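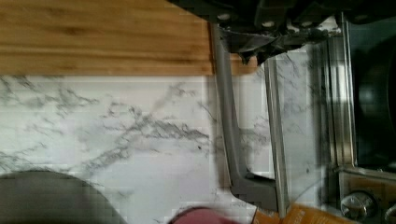 Household Food Waste in Gurbridge: What Gets Thrown Out and Why
Term project report, Introduction to Food Systems
Submitted 4 March 2024

1. Background

Our group wanted to find out how much edible food is thrown out by people living in rented apartments near campus. Most of the material we read for class dealt with supermarkets and restaurants. Homes got less attention, and small rented homes got almost none. We picked two apartment buildings in Gurbridge, one on Maldonado Street and one behind the Cultelton bus depot, because two of us already lived in them and could leave flyers in the lobby.

2. Method

We asked each household to keep a food diary and weigh anything edible that went in the trash. Peels, bones, coffee grounds and tea bags did not count. In all, 44 households signed up. Each one got a cheap hanging scale and a paper form with four columns: item, weight, reason, and where the item had been stored. The diary ran for six days. We had planned on longer, but the test households got tired of it and their entries became very short.

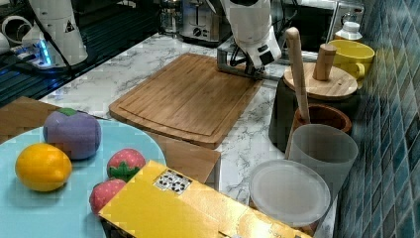

Storage and preparation were harder to record than we expected. People wrote "kitchen" in the storage column when we wanted to know if the item was in the fridge, in a cabinet or out on the counter. Preparation waste was a separate problem. Someone working at a wood cutting board set in the middle of the counter tends to sweep the ends of vegetables straight into the bin, and those pieces never reach the scale. We changed the form after the second day and added check boxes, so the first two days of storage data are less reliable than the rest.

3. Results

The households made 596 usable entries. Of these, 248 were for bread or other baked goods, more than for any other group. Fresh fruit and vegetables came second. Meat was rarely thrown out, and several people noted that they froze it the day they bought it.

The main reason given for bread was that it had gone stale. Mold was second. Almost all of the bread entries came from homes with one or two people, and the usual item was the last third of a full-size loaf.

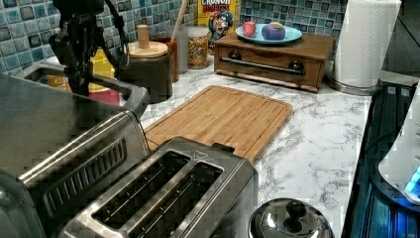
We asked a follow-up question about freezing bread. Most people in the Maldonado Street building knew it could be done but said their freezer was too small. In the Cultelton building the freezers are bigger and bread waste was lower, but we can't say the freezer was the cause. The Cultelton households were also larger.

Fruit was mostly thrown out whole. The reasons were "soft" and "forgot about it." Fruit stored in a drawer was forgotten more often than fruit left out in the open. 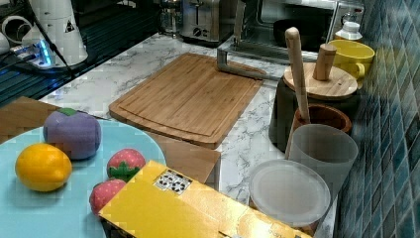

Figure 4. Fruit shapes on a light blue plate, all toys.

4. Problems with the data

People who agree to weigh their trash probably care about waste already, so our totals are likely too low. The scales were not accurate below some six grams. Three households entered the data on Ristico, the free survey site we used as a backup to the paper forms, and it rounded their weights to whole ounces. We converted these back to grams but the rounding error stays in.

5. Next steps

We would like to repeat the diary in May with the corrected form and ask about loaf size directly. The grocery store nearest to both buildings does not sell half loaves. We wrote to the manager to ask if it has ever tried them and have not had a reply.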